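To: sourdough and rye list
Date: 27 March 2018
Subject: Re: Nirkau rye, second try

> I followed the Nirkau recipe from the archive and my sponge
> smelled great after the overnight rest, but the loaf came out
> gummy in the middle. The crust was nearly black. Do I need
> more time, or less water? I'm using the coarse Prilen flour
> and a starter that's still pretty young.

Less water, and more patience after baking! I am so glad somebody else is making this bread. I've been at it all winter and I still get excited when I lift the lid in the morning and get that sour apple smell.

The archive recipe was written for the fine Mersha flour, which soaks up a lot more than the Prilen does. With the coarse stuff I go down to 402 grams of water for the whole dough, and I hold back a splash of that until I've felt how stiff it is. You want it like wet clay. If it pours, it's too loose and no amount of oven time will save it.

On the black crust: mine did that too until I dropped the heat after the first 15 minutes. I start as hot as the oven goes, then set it to 200 C and leave it alone. My notes have the best loaf so far at 49 minutes after the turn-down, in the long narrow Drusholm pan. A wider pan would need less, I think, but I haven't tried.

And then don't cut it. I know, I know. Wrap it in a towel and wait a full day – two is better. I cut one after four hours in February and had exactly your gummy stripe, and the other half of the same loaf was perfect the next evening with butter and pickled beets.

About the young starter, feed it twice the day before, with rye both times, and keep it somewhere warm (mine lives on top of the fridge). If it hasn't domed and cracked on top, give it longer before you mix the sponge.

I'm going to try caraway and a spoonful of dark malt in April, and maybe scald part of the flour first. Has anyone here done the scald with the Prilen? I'd love to hear how much you used!
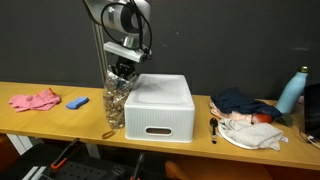 Renske wrote back that she scalds a quarter of the Prilen flour with boiling water the night before, and that it keeps the loaf moist for most of a week. She leaves out the malt when she does it, as the scald is sweet enough for her, and she'd go easy on the caraway the first time.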